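**Shoe care + the Alach home robot, quick notes** (3/17/23)

Had the Alach on trial from Troludis, Stedport branch. $186 a month, or $410 if you want the arm upgrade. Got the upgrade. Notes for anyone tempted.

- Picks shoes up off the floor fine. Puts them on a low rack fine. Slow - nearly 3 minutes a pair.
- Laces: no. Pulls one end, drops the other, starts over. Padmavathi got the same with hers. Troludis says an update is comming in August.
- So lace by hand, let it do the carrying.

Lacing tips while your at it:

- Shoes side by side, toes pointing away from you. Same way round as when you wear them, so you don't mix up left and right.
- Even up the ends before the first cross. Pull both sides snug at every row, not just the top.
- White laces - wash in a mesh bag, air dry. No dryer, the tips split.
- Wipe the soles before the robot grabs them or you'll be cleaning the gripper pads. Warm water, drop of dish soap.

Keeping it for carrying and the dishwasher. Wouldn't pay 410 for shoes alone.

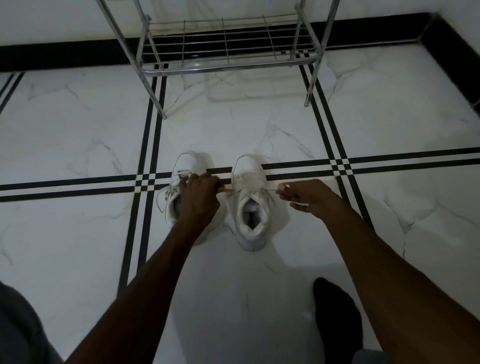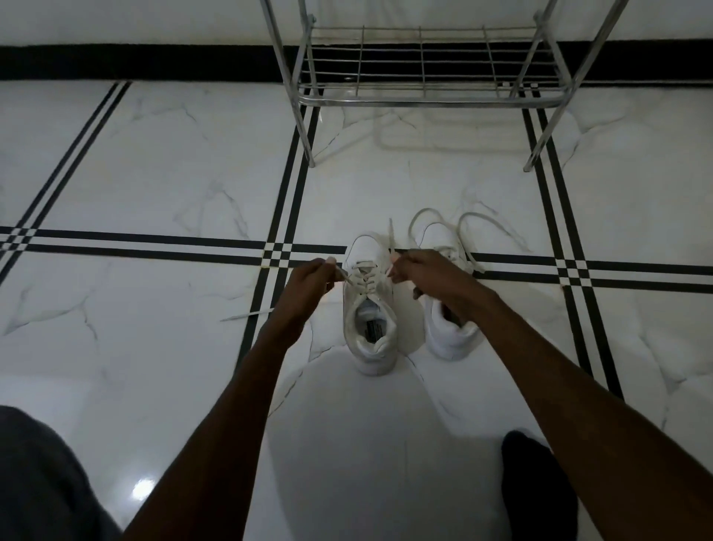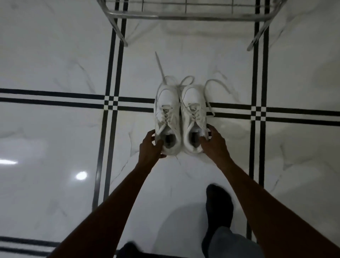
White sneakers by the rack, laces not tied yet.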